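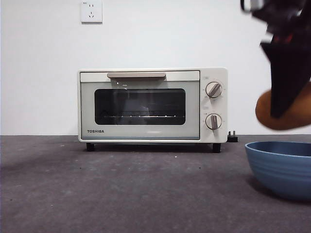
Can a machine do the chores yet? Some of them, some of the time, and usually only if you set the counter up for it first. Readers keep writing in to ask whether they should hold off on buying kitchen gear until the robots are ready. Our answer is no, but a few habits that suit a robot arm will suit you too.

Clear the landing spots. An arm needs open counter in front of a toaster oven to bring food in and out, and so do you with a hot tray in your hands. Leave the space in front of the door bare and move jars and mail somewhere else.

Unplug the toaster oven when you are done with it. Lay the plug where you can see it, beside the oven on the dry part of the counter. No arm we have tried is good at plugging in. Chaminda Kodikara, who fixes small appliances at Paterson, has watched one go at an outlet for 8 minutes before he did it himself.

Use a wide bowl. Anything that picks up a potato or a roll has to let go of it again, and a wide rim forgives a poor aim. The same goes for children helping with dinner. 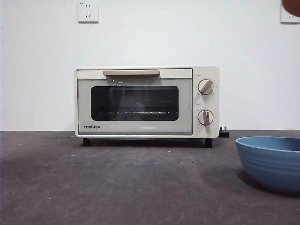 Wikgate Home Notes, No. 8

Knobs are still hard. A round dial with a raised grip can be turned by two stiff fingers, but stopping on the right mark is another matter. If you have trouble with small print yourself, put a dot of nail polish at the setting you use most. Ours is at 2 on the old oven in the back kitchen.

Doors are easier than knobs. A long handle across the top gives plenty to hold on to. Wipe it with a damp cloth and a little dish soap – grease on a handle makes any grip slip, rubber or skin. Do the wire rack while you are there, once the oven is cold.

Do not expect cleaning. We have seen arms put food in a bowl and move a cup from one side of a table to the other. Crumbs under the oven are still your job. Pull it forward, sweep, wipe, push it back.

Cups are a fair test. Tanvir Pathirana tries every new arm with a full one, and he puts a piece of felt or short carpet down first. It quiets the knocks and keeps the cup from sliding. A scrap of the same stuff works well under a mixing bowl.

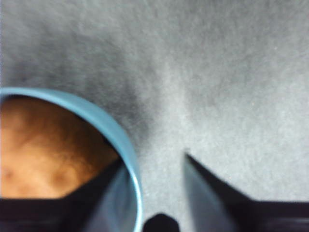

Open fingers at the blue cup.

If you want to try a small arm at home, start with dry things and no heat. Mivside rents one by the week and asks for a 600 deposit. Keep a hand near the off switch, and keep pets out of the room. Someone still has to stand there the whole time, so for now the chore takes longer than doing it by hand.

Next up in October: drawer liners, and what to do with a sticking cutlery drawer.

Page last changed 07/01/2021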